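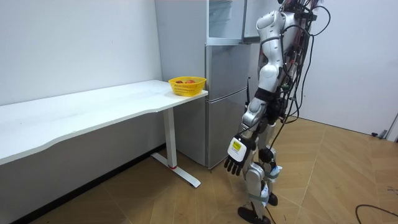 The Small Kitchen Room at Workthorpe

Gallery, posted Nov 28, 2024

We have a kitchen room! It is a very small one, and if you have been using the shelf in the corridor since May you may not even have noticed it taking shape, but it is bright, it is clean, and it has a proper tall fridge and a long white desk that does duty as a worktop. I have gone slightly overboard with the notes on this page. I make no apology for that, I love a room with a fridge in it.

The desk

Long, white and smooth, with a front edge that curves very gently and corners that are rounded off (anyone who has caught a hip on the old worktop will see why I'm pleased). It stands on T-shaped metal legs, so there is no cupboard underneath and you can sweep straight through. We got it from the Vatitz clearance in Gasdale for £49, and it went up the stairs in one piece, with a good deal of tilting on the second landing.

I had expected to want a tablecloth on it. I don't. A matt white top is a lovely thing to put food on, everything looks fresher, and crumbs show up at once, so they get wiped up at once.

The fridge

Three doors, one above the other, and it stands at the end of the desk. I did not grow up with a three-door fridge and I'm a complete convert. The top compartment is the one we all reach for, at a height where you can see what you've got without crouching, and there's a clear shelf or drawer near the top for anything that likes to hide. The front is very good-looking too – it does pick up fingermarks, so there is a soft cloth on the hook outside the door.

Please keep the lists and notices off it for now. They can go on the corridor board with everything else.

Desk and fridge together

The bit I'm proudest of is how close the two are. We measured, moved the desk, measured again and moved it back, and the gap left between the end of the desk and the fridge is a narrow one. You can open the top door, turn, and put something down on the desk almost without taking a step. Unpacking a week's shopping in the old arrangement meant walking back and forth past the coats. Now it's a turn of the shoulders.

The one drawback is that small things roll into the gap. Grapes especially. There's a long-handled brush for it.

The walls

White, and staying white. There was talk of a rail, then of a shelf, then of a very large clock, and in the end we looked at that plain stretch of wall behind the desk and all rather liked it. The paint is from Beyene Hardware, the wipeable sort, and we used 2 tins with enough left over for touching up.

The fruit basket

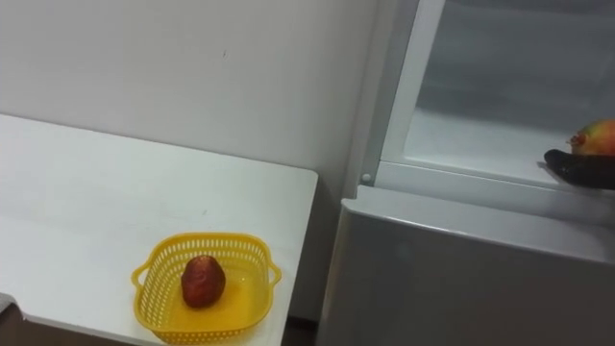 Yellow was my choice and I stand by it. In a room this pale you want one thing that sings out, and a bright yellow plastic basket does it beautifully. It is shallow, so nothing gets buried and forgotten at the bottom, and the slots in the sides let the air round. The loop handles at either end make it easy to lift with both hands, and the solid base means a drip stays in the basket.

It lives at the fridge end of the desk, near the corner, so that fruit can be sorted as it comes in: what's ready to eat stays out, what needs keeping goes in the cold. I like it with just one piece of fruit in it as much as I like it full. It looks like a still life!

A few words on what goes in it. Apples, pears, plums, satsumas when they're good. Bananas are better somewhere else, they hurry everything along and then the pears go woolly. Soft fruit should stay in its punnet in the fridge. If you bring something back from the Gasdale market, do leave a note on the corridor board so that people know it's for sharing – we had some wonderful russets last month that sat there for days with everyone being polite about them.

Putting the shopping away

A small routine has grown up and it works nicely:

Bags on the floor, contents on the desk.
Fruit into the basket first, and anything bruised taken out for cooking.
Then the top door open, cold things in, oldest to the front.
Door shut. It closes with a soft thump, and if you haven't heard the thump it hasn't closed.

Wipe the desk when you're done, and take the bags away with you. We had 8 of them stuffed behind the door at one point and I'm not naming names.

What it cost

The whole room, paint and desk and fridge and the electrician's morning, came to £686. I'd budgeted for more and was ready to go without the good fridge, so I'm delighted. The basket isn't in that figure because it came from home.

Still to come

A second socket on the far side, a hook for the tea towels, and a proper doorstop. I would also love a second basket in the same shape for vegetables. Green, perhaps, or another yellow one, I go back and forth on it. If you spot one with the same little loop handles, in Workthorpe or anywhere else, leave me a note on the board and tell me which shop.

The page for the old corridor shelf will stay up until the new year, for anyone still looking for their mug.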